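Ostside Winter Fair, and a very long queue for soup

December 4, 2021

Well, I've finally been to the Ostside winter fair, after three years of telling everyone I was definitely going. I got the early bus, which was packed, and stood the whole way next to a man with a standard lamp. By the time we pulled in there was already a line of people along the railings stamping their feet. Entry was £2, cash only, and of course I had a card and one glove.

The fair fills both floors of the old tram depot. Downstairs is mostly furniture and tools and the sort of heavy stuff you need a van for, so I had a quick walk through and went straight up to the kitchen and glass section (my real reason for coming, let's not pretend). The stairs are steep and there's only one set, so people coming down with boxes have to negotiate with people going up with pushchairs. Go early if you can!

My first proper stop was Voicu, the glass stall right at the top. It's run by Ovidiu Ilie, and I could have stayed there all morning. He sells old cookware, the heatproof kind our mums had, and he'll talk you through every bit of it if you let him. I asked about lids and got twenty minutes. He reckons most people ruin them by putting them straight from the oven onto a cold worktop, and he keeps a folded tea towel under everything at home. I've been doing it wrong my entire adult life, then.

I've got a soft spot for brown and orange glass. My nan had a set she used for absolutely everything, rice pudding, mince, leftover gravy with a saucer on top, and when she moved house it all got given away before any of us thought to ask for it. So I do tend to go a bit silly when I see that colour.

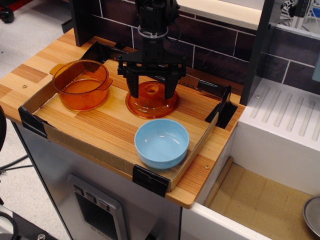

Anyway, prices. They were all over the place. A little milk jug I'd have paid a fiver for was marked up at 50, and then two tables along there was a whole box of pudding basins going for pocket money. Haggling seems to be fine as long as you're cheerful about it. I got a pair of ramekins knocked down and felt like a champion, although the woman did say yes so quickly that I suspect I could have gone lower.

Past the glass you get into enamel and pottery. Flomitz had the biggest spread, plates mostly, stacked up on trestles with raffle tickets stuck on for prices. Mine was number 987 and I had to take it to a separate desk to pay, then come back with a stamped slip to collect the plate. It's a daft system and it took ages, but the two lads running it were so polite that I couldn't get cross. It's a serving plate, by the way, cream with a green line round the edge, and there's a chip on the back that I only found at home. Doesn't bother me. It'll have potatoes on it.

Lunch was from the Rirkodia van out in the yard. The queue went right round the bike racks, and I nearly gave up and ate the flapjack in my bag, but the smell of onions kept me there. Bean soup with dill, a big hunk of bread, and pickles in a paper cup. I ate it standing up by the wall with my ramekins wedged between my boots. Best thing I ate all week. They'd run out of the dumplings by the time I got to the hatch, so I can't tell you about those, and I'm still a bit sore about it.

A few practical bits if you're thinking of going. There's another fair in March, same building. The toilets are downstairs at the back behind the wardrobes and there's no sign. Bring cash, bring your own newspaper for wrapping (they'd all run out by noon) and wear more socks than you think you need, as the concrete is freezing. The cash machine at the petrol station charges, so get your money out before you set off.

I came home with the plate, the ramekins, a bread knife with a wobbly handle and a jar of Rirkodia pickles I've already opened. I didn't buy a pan from Ovidiu in the end and I've been thinking about it ever since. He gave me his card, so I might ring him on Monday.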